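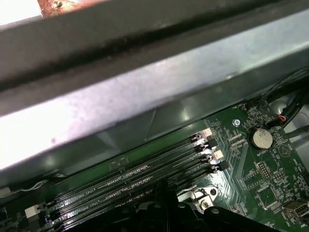 ## Giving an old desktop a spring clean

I put this off every year until April, and then the fan starts howling and I wish I'd done it sooner. It takes me 35 minutes now, tea included. My first go took a whole afternoon, mostly because I'd lost the screws in the carpet!

### What you'll want

- a screwdriver that fits your case screws
- a can of compressed air
- a soft, dry paintbrush (mine's from a child's paint set)
- a saucer for the screws

### What to do

1. Shut the computer down, switch it off at the wall and pull out every cable. Hold the power button in for 12 seconds.
2. Carry it somewhere you don't mind getting dusty. I use the back step if it's dry out.
3. Take the side panel off and lay the case flat. Touch bare metal on the case before you reach in, and do it again whenever you've wandered off. 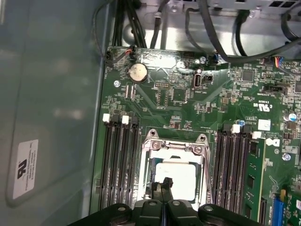

*Inside the case, with the processor socket in the middle of the board.*

4. Blow the dust out in short bursts, keeping the can upright. Hold the fan blades still with a finger while you do it.
5. Go gently round the memory slots with the brush. No hoover in here, please - static is a pain.
6. Check the cables are pushed home, put the panel back and plug everything in.

If it won't start, unplug it again and reseat the memory first. Nia Rees wrote in to say hers beeped at her until she'd pushed one stick in properly, and I've done exactly the same (twice).

Dust filters can be rinsed under the tap, but leave them overnight to dry.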